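Hilo sobre la celda del brazo, que en enero de 2019 ya me habéis preguntado varios por la puesta a punto y prometí contarla con calma. Va sin prisas, coged un café.

1/ La celda la llamamos Flundar y lleva con nosotros desde septiembre. En estos meses ha hecho 3017 pasadas, y le he cogido un cariño que no os imagináis (mi familia ya ni pregunta).

2/ Lo primero, siempre, es la referencia de altura. Bajo el brazo despacito, con la consola a mano, hasta que la punta toca la tabla, y apunto la cota en el cuaderno. Si se va más de lo normal, repaso los tornillos del soporte verde y vuelta a empezar.

3/ La tabla barnizada sobre los perfiles de aluminio, y el brazo con la punta apoyada en ella:

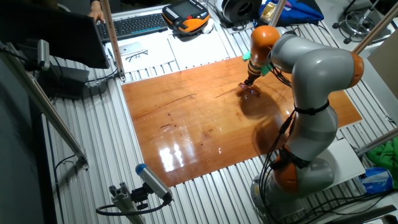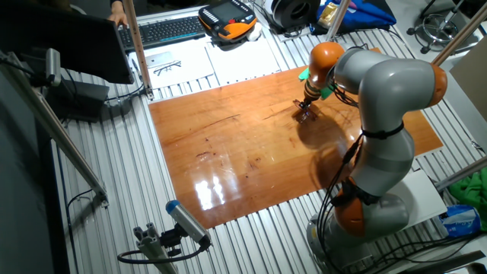

4/ Los cables. ¡Por favor, mirad los cables! Las correas negras se aflojan con el uso y el mazo acaba rozando en el codo. Yo las reviso cada 100 pasadas y muevo el brazo a mano por todo el recorrido antes de darlo por bueno.

5/ Luego limpio las ranuras de la mesa con una brocha, compruebo el sensor de delante y guardo copia del programa. El de ahora es el 423, que va bastante más fino que los anteriores.

6/ Me queda pendiente cambiar el soporte de la herramienta por el de Sido. Cuando lo monte os cuento qué tal, y si alguien lo ha probado ya, que me escriba, que me ahorra una tarde.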